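Lab 7: Comparing two grippers in simulation
Instructor: Orsolya Kelemen
Lab notes prepared by Araceli Peñalver

Purpose

Two parallel grippers, Zokora and Olero, are run on the same simulated arm with the same controller. The kitchen model is fixed for the whole lab. Only the hand and its finger length change between conditions.

Setup

Load the sink task and select a hand. Leave the friction values at their defaults. Each trial stops at 3,000 control steps, whether or not the object has been lifted. Run 10 trials per hand and save the logs under your group name.

The policy receives one wrist view and two outside views. Record all three. A wrist view shows the gap between finger and object well but says little about height above the counter. The outside views give height, though the arm often hides the target.

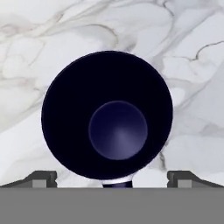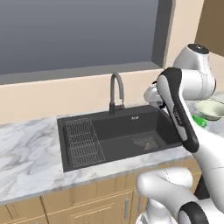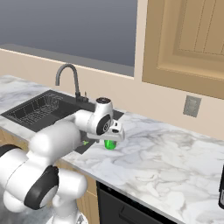 Fig. 2. Simulated camera views, kitchen model. First: wrist view, fingers open on either side of the dark bowl. Second and third: outside views of the arm at the sink.

Measurements

For each trial, log the finger opening at first contact, the lateral offset of the object from the hand center, and the step at which contact occurs. A trial in which the hand touches the sink rim or the faucet is scored as a collision — do not discard it.

Occlusion is scored separately. Mark an outside view as occluded if the target is partly hidden by any link of the arm.

Write-up

Submit one table per hand and a plot of offset against opening. State which view you used to judge contact. Groups using the Ortuño controller should note the gain settings. Reports are due at the end of February.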